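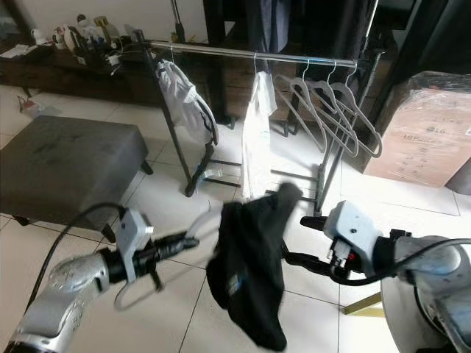 How long does a cotton T-shirt take to dry indoors without a tumble dryer?

It depends mostly on how damp the room is, and in our tests the slowest shirt needed 24 hours.

Our project looked at drying clothes in shared student housing. We chose the subject after residents of Flillby, a block of flats in Pluvstead, complained of damp bedrooms in winter. We tested three methods: a rack in a closed room, the same rack with a window open, and the rack with a small fan beside it. All the shirts went through the same wash and the same spin speed.

Each shirt was weighed dry, then again straight after the spin, and then every hour. A shirt counted as dry when its weight stopped changing. Our plain cotton shirt weighed 169 grams dry.

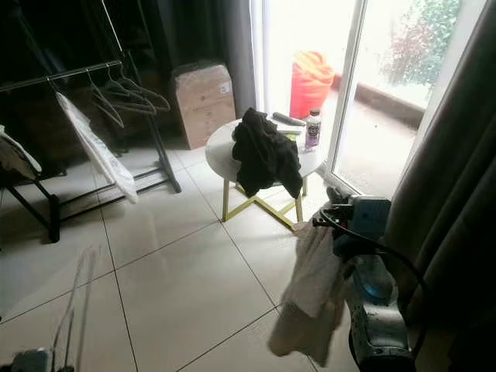

The closed room gave the slowest results, and the air in it became noticeably more humid by the evening. Opening the window helped on mild days but made little difference when it was raining. The fan was the best of the three methods — even with the window shut — although the moisture still has to leave the room somehow.

One weakness is that we did all the weighing in November, so we have no summer figures to compare. We also had to throw out the first set of readings, as the kitchen scales had not been set to zero.

Saron Zeleke wrote the section on costs, which follows. The price of electricity was taken from the meter readings for the flat.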